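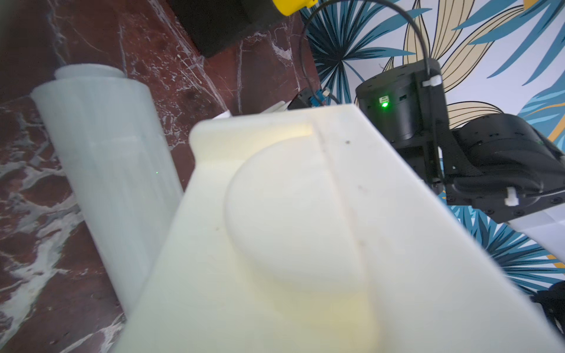
The Brorik Open Day is a public demonstration of tabletop robotics held at the Grerkari technical center. It was first staged in June as a small event for suppliers and was later opened to schools and local residents. The edition of Jan 20, 2024 drew 224 visitors, who were admitted in groups of 12. The main demonstration concerned the handling of common workshop goods, a field in which the center has worked under its Grostance program. Items of this kind are often hard for machines to grasp. Clear plastic stretch wrap, a roll of which lay on the marble-patterned work surface, is a frequent case, as transparent film gives a camera little to detect. The arms at the demonstration carried a small camera close to the gripper, so that the fingers themselves remained in view during the approach to an object.

Work cell

The demonstration cell, known as the Besson cell, is a tabletop unit with two robot arms mounted along the front rail. Each arm ends in a black gripper. Three walls enclose the work surface and are covered in a printed pattern of tropical leaves - a busy background is one of the conditions studied under Grostance. At the open day the objects on the table included work gloves, a yellow toolbox and white plastic containers, one of them with a yellow printed label. A second camera, in a fixed position, covered the whole table. 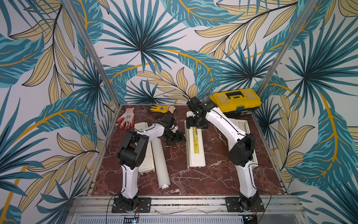

Program of the day

Each group attended a session of 70 minutes. A short talk on safety was followed by the demonstration and a period for questions. Visitors stood behind a marked line while the arms were powered. School groups also received a printed guide to the cell, prepared by the center's training office.

Admission and access

Admission to the open day is free, but places must be reserved in advance. Children under 12 are admitted with an adult. The center has 3 entrances, and step-free access is provided from the east side. Parking is available on the grounds.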